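Pillow (household)

A pillow is a soft support made of a fabric shell and a filling, and most homes own a good many more of them than there are heads to rest. The word covers the plain white rectangle that lives on the bed as well as the smaller printed kind that travels from chair to sofa and back again. In American usage a "throw pillow" is the decorative sort, while "cushion" tends to be kept for something one sits on, though plenty of families use the two words as they please and nobody at home is confused by it. This article deals mainly with the pillow once it has left the bed: on chairs, by windows, and in the middle of being changed, aired or put back where it belongs.

Covers and cloths

The inner bag that holds the filling is called the ticking, and over it goes a removable cover, or pillowcase. Cotton is the usual choice, and percale and sateen are the two weaves most shoppers will meet. Thread counts in stores commonly start a little above 200, and a cloth sold as 240 is perfectly comfortable for everyday use, whereas a figure of 600 often comes from counting the plies of each yarn separately and says less about softness than one would hope. Fuzzy fabrics such as terry and fleece are warmer to the cheek and very pleasant in a reading chair, but they hold on to lint and pet hair, and they take their time drying.

White has stayed the favorite for large pillows for a long while, partly out of habit and partly for the very practical reason that it can be washed hot without a worry about color. Printed covers, with their small flowers and dots, do the opposite job. They bring a little color into a room of pale furniture, and they forgive a coffee drip far more kindly than plain white will.

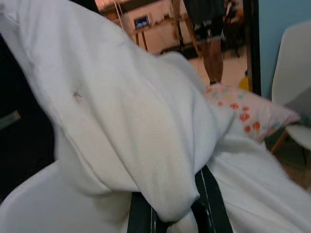 Tumaini Minja has argued that people fuss too much over matching, and that one flowered pillow beside a heap of plain white cloth does more for a room than a whole set bought together. Opinions do differ on this, and the older household manuals were quite firm that chair pillows should be bought in pairs. The fashion since then has drifted toward mixing, with perhaps one color repeated here and there so that the eye has something to follow.

Pillows on molded chairs

The one-piece shell chair, with a curved back flowing into the seat and slim legs underneath, is handsome and easy to wipe down, and after a long supper it can be a little hard on the sitter. A pillow is the ordinary remedy. A small one tucked low against the back fills the hollow of the shell. A full-size bed pillow can be used as well, though it behaves differently, since the smooth surface gives the cover very little to grip and a soft filling will slump forward over the front of the seat. Anyone who has propped one up and walked away will know the sight.

A few things help. Folding the pillow once across the middle makes it sit lower and stay put longer. A cover with some texture slides less than a crisp one. Ties work nicely on chairs with spindles or slats, but a solid shell offers nothing to tie them to, and a thin square of rug underlay between pillow and seat is a better answer.

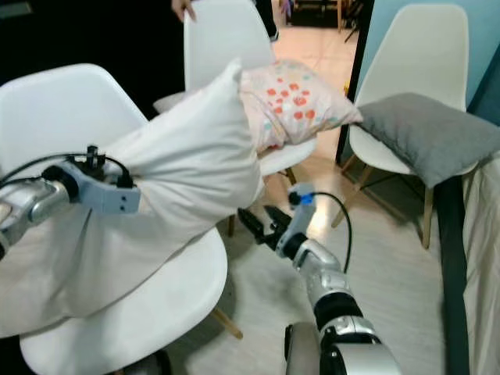

Fionnuala Moynihan
Contributing editor, Home Textiles
Entry revised 5/21/19

Handling and plumping

A large pillow is best lifted by two opposite corners, or with one hand underneath. Picking it up by a single corner puts all the weight on one bit of cloth, draws the cover into tight folds, and in time works the filling down to the far end. Plumping puts this right. The pillow is pressed in from both ends, let go, turned, and pressed again, and feather fillings answer to this much better than foam, which should simply be left to rise by itself.

Washing

Most polyester and many down pillows can go through a machine, two at a time so that the drum stays balanced, on a gentle cycle at up to 60 degrees Celsius if the label allows it. Solid foam should never be machine washed, only sponged and aired. Drying is the part people hurry, and a pillow that feels dry outside may still be damp in the middle, so it pays to squeeze it well before the cover goes back on. May is the traditional month for the job in cooler parts of the country, when the windows can stand open and the pillows can be set out on chairs with plenty of air moving past them.

See also: Bolster; Cushion; Pillowcase; Slipcover; Ticking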